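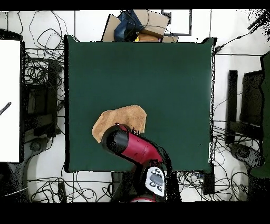
Bon, la téléopération. Trois semaines que je promets ce billet, je l'écris vite fait dans le train, pardon pour les fautes. On apprend au bras à plier une serviette, en le guidant à la main ou à distance, et on enregistre tout. Sur le papier c'est un mouvement d'enfant. En vrai, le tissu éponge beige roulé en boule sur le tapis vert, avec la pince collée contre son flanc droit, c'est déjà le moment où je transpire. Par où on attrape ? Où est le coin ? De la tête, on voit le dessus du tas et pas grand chose d'autre.

J'ai commencé en avril. Touran Rezaei m'a mis la commande dans les mains, m'a dit « vas-y doucement » et elle est partie chercher un café. Merci Touran. Première heure : zéro pli correct. Deuxième heure : un pli, de travers. Le soir j'avais mal à l'épaule droite et je rêvais de coins de serviette.

Le guidage à la main, d'abord. On prend le poignet du bras, on l'emmène où on veut, il suit. C'est agréable, presque trop. On sent la résistance, on sent la table. Sauf qu'on a tendance à faire des gestes de mains humaines -- petites corrections, tortillements du poignet, hésitations. Tout ça part dans l'enregistrement. Thịnh Nông m'a repassé une de mes démos au ralenti, on aurait dit quelqu'un qui cherche ses clés au fond d'un sac.

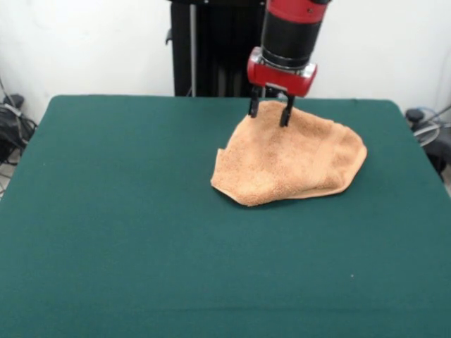
À distance c'est l'inverse. On ne sent plus rien, il faut tout faire avec les yeux. La hauteur surtout. Trop haut, les doigts se ferment sur du vide. Trop bas, on appuie dans la table et le bras se met en sécurité (un bip, toujours le même, je l'entends encore en me brossant les dents). J'ai fini par prendre un repère : je descends jusqu'à voir le tissu se creuser, je remonte d'un poil, je ferme. Tín Vương fait autrement, il arrive de biais et il pince le bord. Plus élégant, mais moi je rate une fois sur deux comme ça.

Ce qui m'a le plus aidé, en vrac :

Choisir son coin avant de bouger. Pas pendant. Si on change d'avis en route, on jette la démo et on recommence.

Regarder la vue de côté pour la hauteur, la vue de tête pour tout le reste. J'ai mis des jours à arrêter de faire le contraire.

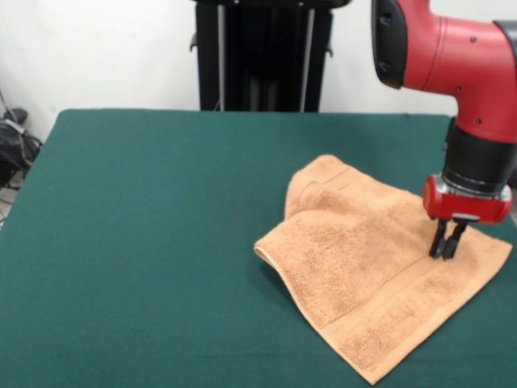
Se servir de la bande tissée. Le liteau, quoi, la partie lisse. Ça donne la direction de la serviette même quand le reste est en vrac, et l'oeil s'y accroche bien mieux qu'aux bouclettes.

Lâcher franchement. Ouvrir, attendre, remonter. Si on remonte en ouvrant, ça emporte une boucle et le pli est fichu.

S'arrêter au bout de 6 essais ratés de suite. Règle de Đức Phí, je la trouvais bête, je la trouve très bien maintenant.

L'objectif c'était 300 démos propres. Propres ça veut dire : pas de bip, pas de reprise, la serviette à peu près carrée à la fin. J'y suis depuis hier soir ! Le dossier s'appelle Senham, ne me demandez pas pourquoi, c'était déjà comme ça quand je suis arrivé. La démo numéro 1763 de la base commune est de moi, elle est affreuse, elle a un pli en trop et elle a été gardée quand même. Chiến Chu dit qu'il faut aussi des démos moyennes, pour que le robot voie comment on se rattrape. Je ne sais pas si c'est vrai ou si c'est gentil. 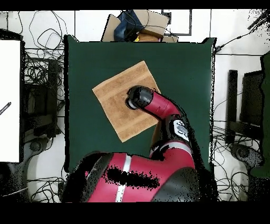
Reste la question de la vitesse. Mes premières démos sont lentes, les dernières beaucoup moins, et du coup le même geste existe en deux rythmes dans les données. Est-ce que ça gêne l'apprentissage ? Thịnh pense que oui, Tín pense qu'il suffit de rééchantilloner, et la discussion a duré tout le déjeuner. Moi je voudrais refaire les quarante premières, mais il faudra me rendre mon créneau sur le bras, et le planning est plein.

La suite c'est deux serviettes à la fois, puis un t-shirt si on est courageux. Si vous avez déjà téléopéré du tissu, je prends tous les conseils, surtout pour les ourlets épais. Les commentaires sont ouverts, je réponds ce weekend. J'arrive en gare, je poste.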